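15 min read

4. Public pledges and the replies of followers

This section presents the results for the public pledges, that is, the messages in which a known person announces on their own account that they have given money after the July flood in Flarkau. Private gifts which became known later through the press are treated in Section 5. The material consists of 187 pledges and the replies written under them. All were collected by Serena Sartori and read a second time by Si-eun Sun.

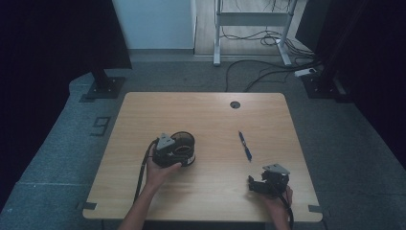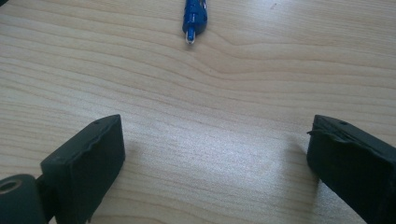

Figure 2. Two views of a light-coloured wooden tabletop. In the first view a blue ballpoint pen lies on it.

4.1 What counts as a pledge

We counted a message as a pledge if it contained a clear statement that the writer had given, or would give, to the relief work. The sum did not have to be named. A message which only asked the followers to give was not counted, even when it included a link to a collection, and neither was a message of sympathy. This decision removed a large part of what is usually called celebrity support in the newspapers. We think it is the right decision for our question, but it must be remembered when our results are compared with those of earlier studies, where the appeal and the gift are often put together.

Some cases were difficult. Several musicians promised the income from one concert in Seltov, which at the time of writing the message had not yet been played. We kept these messages, with the note "future gift". Actors who shared a pledge made by their partner were also a problem. When the text used "we" or "our family", we counted one pledge and not two, and we gave it to the account on which it appeared first. The two readers disagreed on 9 messages. These were discussed until one decision was found, and the discussion is kept with the data.

4.2 Named and unnamed sums

The pledges fall quite clearly into two groups. In the first group the sum is given in the opening sentence, usually before any mention of the flood itself. In the second group the sum is missing, and the writer uses words such as "what we can" or "our part". Sports people are found more often in the second group, and television presenters more often in the first. We do not have a full explanation for this. One presenter wrote to us that her production company had prepared the text, and that a number was wished for because the evening news would then repeat it. It is only one letter, and we do not build on it.

Followers answered the two kinds in different ways. Under the named sums, the first replies were thanks, and they were short: a heart, a flag, one or two words. After these came the comparisons. The sum was set next to the price of the person's house, the fee for the last film, or the gift of a rival. Such comparisons were in many cases friendly in tone, and it would be wrong to read them all as attacks. A typical one says that the gift is generous and that the club where the person plays should now do the same. Still, once a comparison had been made by one reader, the others tended to continue with it, and the people of Flarkau were mentioned less and less as the thread became longer.

Under the unnamed sums we had expected more distrust. We found some, mainly the question "how much?", which returned in almost every long thread. But we found also many replies in which the followers wrote about their own gifts – a bag of clothes, a day of cleaning cellars, a small transfer to the Testa fund. These replies were rarer under the named sums. Perhaps a large number makes the small gift feel not worth telling. The data cannot show that this is the reason, and we return to the point in Section 6.

4.3 The receiver of the gift

Most pledges name a receiver. The two most common were the Testa fund, which pays households directly, and Codutano, a local association that already existed before the flood and was known mainly for its work with older people. The association was named early on by a singer born in the valley, and other accounts then followed her choice. In the days after, her wording was repeated with very small changes, including one spelling mistake in the name of the association. We could follow this mistake through a whole chain of messages, and it helped us to see who had copied from whom.

For Codutano the attention was not simple. Its staff told us in the interviews that the telephone was occupied for most of the day by journalists who wished to confirm a sum, while the families who needed a dry room could not get through. They were grateful for the money and said so several times. They had however wished that someone had called them before the message was published. In no interview did we hear of a case where this had been done.

A pledge without a receiver was quickly punished by the followers. The question "to whom?" came earlier than the question "how much?", and it was asked in a harder tone. Where the writer answered it in the same thread, the criticism became weaker or stopped. Where the answer was given in a new message, it seems that it was not seen by those who had asked, and the first thread went on as before. This is a practical result, and a person who advises public figures could use it without much effort.

4.4 Thanks and prayers

The formula of "thoughts and prayers" deserves a short remark. In the reporting on other disasters it is often described as empty, and we supposed that our followers would treat it in the same way. Under messages which contained the formula and no gift this was partly so, as far as we could see when we collected the material, although such messages are outside our count. Inside a pledge the formula passed almost without comment. It was placed before the sum or after it, and it did not seem to matter which.

More sensitive was the word "victims". People who wrote from Flarkau corrected it with some patience, and asked to be called residents or neighbours. Two accounts changed their text after this. The others left it, and the corrections are still standing under the messages.

4.5 Limits of the material

Deleted replies are missing from our collection, and we must suppose that the rude ones were deleted more often. The threads are therefore probably kinder in our data than they were on the first evening. We also could not see the private messages, where according to the staff of Codutano a good part of the offers of help arrived.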